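Florkico Lehr- und Übungsrechner im Tower-Gehäuse, teilbestückt
Artikelnummer 3692
Produktlinie Vondness – Technische Ausbildung

Der Übungsrechner dient der praktischen Unterweisung in Aufbau, Zerlegung und Wiederherstellung von Arbeitsplatzrechnern. Er richtet sich an Berufsschulen, überbetriebliche Ausbildungsstätten und betriebliche Lehrwerkstätten. Grundlage ist ein gebrauchtes Seriengerät, das vor der Auslieferung gereinigt und auf scharfe Kanten geprüft wird. Gebrauchsspuren am Gehäuse sind möglich und stellen keinen Mangel dar.
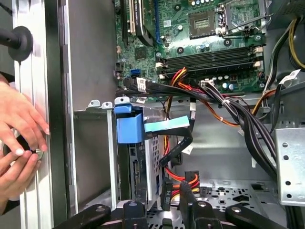
Die Auslieferung erfolgt ohne Prozessor. Der Sockel bleibt frei zugänglich, sodass der Verriegelungshebel und der Halterahmen beliebig oft betätigt werden können. Die Kontaktfläche ist empfindlich und darf nicht mit den Fingern berührt werden. Je nach Ausbildungsstand der Gruppe können die Speichermodule vorab entnommen oder im Gerät belassen werden.

Aufstellung und Arbeitsplatz

Für die Arbeit am Innenraum wird das Gehäuse auf die Seite gelegt und die Seitenwand abgenommen. Als Unterlage eignet sich jede ebene, tragfähige Fläche. Das Netzkabel ist vor Beginn der Übung zu entfernen und außerhalb der Reichweite der Teilnehmenden aufzubewahren. 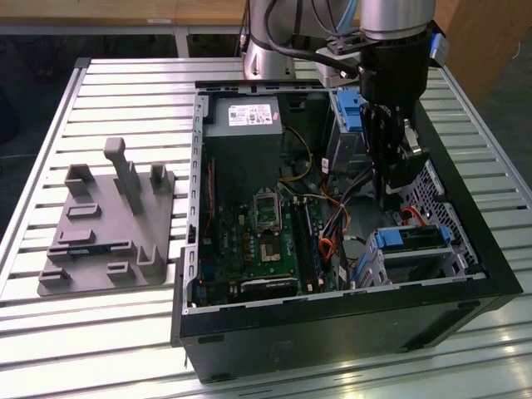 Geöffnetes Tower-Gehäuse in liegender Position auf einem Werktisch mit Aluminiumprofilen.

Das Netzteil verbleibt während sämtlicher Übungen im Gehäuse und darf nicht geöffnet werden. Die Leitungen sind mit ausreichender Länge verlegt, um das Lösen und erneute Führen der Kabelstränge zu üben. Für jeden Rechner werden 2 Teilnehmende empfohlen.

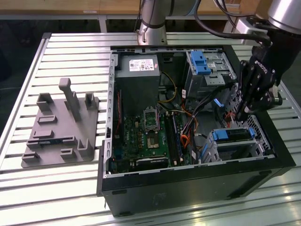 Die Laufwerksaufnahmen sind mit blauen Kunststoffverriegelungen versehen. Diese Teile unterliegen bei häufiger Betätigung einem gewissen Verschleiß und können unter der Bezeichnung Dilten in Packungen zu 10 Stück nachbestellt werden.

Lieferumfang

Tower-Gehäuse mit Hauptplatine und Netzteil
Laufwerksaufnahmen mit Verriegelungen
Interne Daten- und Stromkabel
Übungsheft Zakaria in deutscher Sprache

Werkzeug, Antistatikmatte und Handgelenkband gehören nicht zum Lieferumfang. 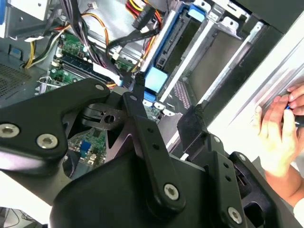 Kann der Übungsrechner nach Abschluss des Lehrgangs in Betrieb genommen werden?

Eine Inbetriebnahme ist nicht vorgesehen. Das Gerät wird ausschließlich als Lehrmittel für mechanische Montageübungen abgegeben; eine Funktionsprüfung der elektronischen Baugruppen findet nicht statt.

Bestellungen öffentlicher Einrichtungen werden auf Rechnung ausgeführt. Ausgediente Geräte nimmt Florkico zur fachgerechten Verwertung zurück – die Anmeldung erfolgt schriftlich unter Angabe der Artikelnummer.

Stand der Angaben: 2026-07-02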